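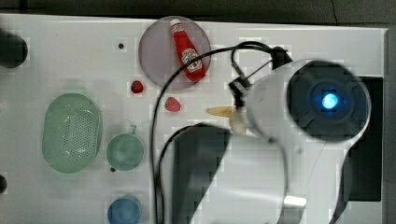 Foro > Automatización y robótica > Compras y presupuestos

Tema: Segundo brazo o arreglar lo que hay, con el dinero justo

karer_sur
7 de julio de 2026

Buenas. Me toca presentar el plan de equipamiento del laboratorio y tengo la sensación de que me han dado el encargo por llegar tarde a la reunión. Tenemos un brazo, una pinza y un surtido de menaje de juguete para las pruebas de recoger y colocar. El jefe quiere un segundo brazo en noviembre. Yo querría gastar antes en cosas menos fotogénicas: cableado, dedos de repuesto, una mesa con más sitio. Lozano nos ha pasado oferta y Skirnura otra, y no hay manera de compararlas porque cada uno llama "kit básico" a lo que le da la gana. ¿Qué partidas meteríais vosotros?

tornillo_m5

Cables. En la foto lo tienes cruzando por encima del plato y bajando por media mesa. Una guía y unas bridas te salen por 20 euros y mejoran más el laboratorio que el segundo brazo. Claro que con unas bridas no sale nadie en la memoria anual.

Sérgio Moreira

Discrepo con cariño. Las bridas se compran de la caja chica y no se discuten en un foro. El brazo hay que pedirlo ahora, que a mí Zesto me dio un plazo de 23 semanas y lo cumplió por arriba. Si esperas a tener la mesa bonita, llegas a noviembre con una mesa preciosa.

karer_sur

Sérgio, el problema es que el segundo brazo viene sin pinza. Lo pone en la página cuatro, en una letra que da ternura. Y la pinza es lo que más trabaja: el plátano, el bote de kétchup, las fresas, vuelta al plátano. 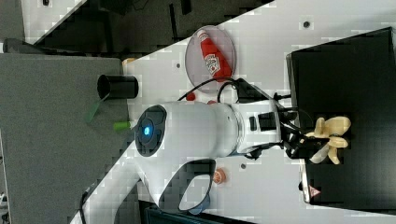

Categoría: Pinzas y consumibles

tornillo_m5

Pues ahí está la partida. Pinza aparte, juego de dedos aparte y que te lo desglosen. A nosotros unos dedos nos costaron 300 y un adaptador que "seguramente venía incluido" otros 400. El adverbio lo pagamos nosotros.

lamparilla

¿Y los objetos? En mi centro compramos un juego "normalizado" carísimo y acabamos usando fruta de plástico del bazar. Yo en eso no pondría un céntimo. Un colador verde es un colador verde.

Sérgio Moreira

Hasta que quieres repetir el ensayo y el bazar ya no tiene ese colador. Comprad dos de cada y guardad uno. Es el único consejo mío que han seguido en mi empresa, así que algo malo tendrá.

karer_sur

Lo de duplicar me lo quedo. Voy a pedir a Lozano y a Skirnura el mismo desglose: brazo, pinza, dedos, adaptador, cables, puesta en marcha. Si alguno contesta antes de agosto, invito.

tornillo_m5

Añade formación. Siempre la regalan y luego dura una mañana.

lamparilla

Y portes. Los de Skirnura van aparte, o iban cuando les compré yo.

Sérgio Moreira

Sigo diciendo que pidas el brazo ya. Con pinza, eso sí.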